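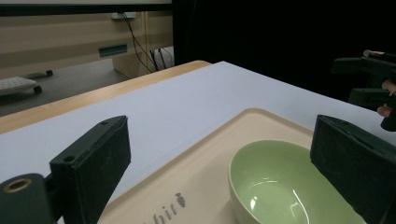

Lunch at the Nillow starts at ten-thirty, which is not lunch, but try telling that to the line. Men off the early shift mostly, a few retired couples, one woman with a library book she reads standing up. I got there at ten-forty and was already late for the good rolls. You slide along the rail, you point, you keep sliding. I grew up eating like this, school first and then the hospital where my mother worked, and what I remember best is the tray. Cream going on beige, a rectangle with a raised rim, the rim rounded so it sat right in your hands. I could pick that shape out blindfolded. I hadn't held one in years and I'd guess most people reading this haven't either, unless they've been in the hospital lately.

The cafeteria is a dying kind of restaurant. Everyone in the business says so and has been saying so for as long as I've been writing about food. You know the reasons. The drive-thru, the food court, the salad place where they build it in front of you and charge you for the privilege. A steam table costs money to heat whether anybody comes or not. And people decided somewhere along the way that food sitting out was old food, even when it was twenty minutes old and better than what they were getting in a paper bag.

So what is the Nillow doing full at ten-forty on a Monday?

Shoaib Warraich has owned it for seven years. Before that he cooked there, and before that he washed dishes there, and he'll tell you the dish room is where he learned the menu. "You see what comes back," he said. "Everybody lies to the cook. Plate doesn't lie." He's a big man with a soft voice and he talks while doing something else, always. The morning I met him he was pulling the strings off celery. It took him most of an hour and he never looked down.

The building is on Bugti Street, down the hill from where the Clutari plant used to let out. Clutari made heating parts, valves and such, and for a long stretch it fed the whole street – bars, a barber, two shoe repair places, the Nillow. When the plant cut down to one shift the bars went first, which surprised people. Then the barber. The Nillow's old owners held on and then got tired, and they offered it to the only person in the kitchen who had never asked for a day off.

He bought it on payments. Still paying. He wouldn't tell me how much, but he did say he knows the exact month it ends and that he's going to close the doors that afternoon and go fishing.

The room seats 90. Green floor, long windows, coat hooks all down one wall from when everyone came in a coat and a hat. There's a sign over the line that says PLEASE TAKE ONLY ONE PAT BUTTER and a butter dish under it that everyone ignores. No music. I noticed that on the second visit. What you get is forks, and the door, and somebody laughing at the back, and every so often a voice from the kitchen calling out what's coming up. "Fish up. Beans coming." It does something to you. You sit up.

Okay, the food.

Four hot mains a day, which doesn't sound like much. It's plenty. Roast chicken is always one of them. Something braised, something fried, and then what the regulars call the Shoaib, meaning whatever he feels like. The old owners would never have allowed the Shoaib. It started as a chickpea stew he made for the staff, and a guy in line saw the pot go by and asked what you'd have to do to get some of that. Now it's gone by noon. The day I was there it was lentils cooked down with a whole lot of onion and a slick of something red and sharp on top, over plain rice, and I went back through the line for a second bowl and paid for it and didn't feel bad.

The mashed potatoes are real. I asked. There's a man named only as "the potato guy" on the schedule (I saw the schedule) and that's all he does until nine in the morning. The green beans are cooked too long, on purpose, with a bit of smoked turkey, and if you want them squeaky you can eat somewhere else. The gravy needs salt. I'll say that in print because I said it to his face and he shrugged and told me half his customers have blood pressure.

Pie. Get the pie early. Buttermilk if they have it. The coconut is fine.

What I kept wanting to ask, and kept not asking, was whether the whole thing makes money or is just a nice habit. Finally I asked. He put the celery down for that one. Last December the Nillow sold 1,842 lunches, he said, and he'd needed fewer than that to break even, and he had the number in his head because December is when he decides if there's a next year. There was. Summers are worse. July he called "a hole you throw chicken into."

The trick, if it's a trick, is waste. Or the lack of it. A regular restaurant kitchen has to be ready for anything on the menu at any minute. A cafeteria cooks what it cooks, and when the pan runs out that's that, come earlier. Monday's roast chicken is Tuesday's pot pie and the bones are in Wednesday's soup. My grandmother would not have called this a business model. The line moves fast too, so one person at the register can handle a rush that would need a whole floor of servers someplace else. He pays those fewer people better. I talked with three of them out by the back door and they all said so without me having to drag it out, though one said I should also write that the walk-in door sticks.

It sticks. I tried it.

There's another piece of this that doesn't go in a ledger and I'm wary of getting misty about it. People sit together. The tables are long, and when it's full you put yourself down next to whoever's there. I sat beside a man who'd worked at Clutari his entire life and was still mad about a parking space. Across from us were two nursing students quizzing eachother on bones. He knew the bones! He'd broken most of them. That was my lunch, start to finish, and I haven't had one like it in a restaurant with a host stand.

Compare Arkach, up by the interstate, which opened with a lot of noise as a "modern cafeteria." I went there the same week, to be fair to it. Nice room. Blond wood, plants. You order on a screen and carry your food to a table yourself, on a slate – an actual piece of slate, heavy, and the bowl slides. The food was good. The squash was very good. But I didn't see what I was getting until I'd paid for it, and nobody spoke to me except to say my order was ready, and they said it to my phone. Pointing at the thing you want is most of the pleasure. That one, no, the corner piece. A bit more. Thank you. You can't do that with a screen.

I don't think the Nillow is going to bring the cafeteria back. I'd love to write that story. There used to be one in every downtown I ever lived in and now when readers send me tips it's almost always to say one has shut. It takes a cheap building and an owner who is willing to get up at four, and there aren't a lot of either. Warraich has a daughter who is studying accounting and who has told him, kindly, that she's run the numbers and she loves him. He thinks that's funny. He told me it twice.

But he's had calls. A woman two counties over with an old lunch counter and a working steam table wanted to know how he does his ordering. A church that feeds people on weekdays wanted to know about the beans. He talks to all of them, for as long as they like, and as far as I can tell has never thought of charging for it. When I was there he was writing something out in pencil on the back of a produce invoice for the lunch counter woman. How much chicken for how many people. What to do with the skin. He'd underlined the skin part.

I went back one more time, late, near closing, when they're scraping pans and you get whatever's left for whatever they feel like charging. The woman with the library book was there again – sitting down now, most of the way through it. Chicken leg, rice, the last of the beans. He waved off my money and I left it under the salt.

The Nillow serves lunch on weekdays from ten-thirty until the pans are empty, usually by two. Cash is easier. Parking on Bugti Street is free on the uphill side, and the man with the parking space grievence will tell you which spots to avoid.

Contact the editors | Subscriptions | Copyright, all rights reserved | Back to top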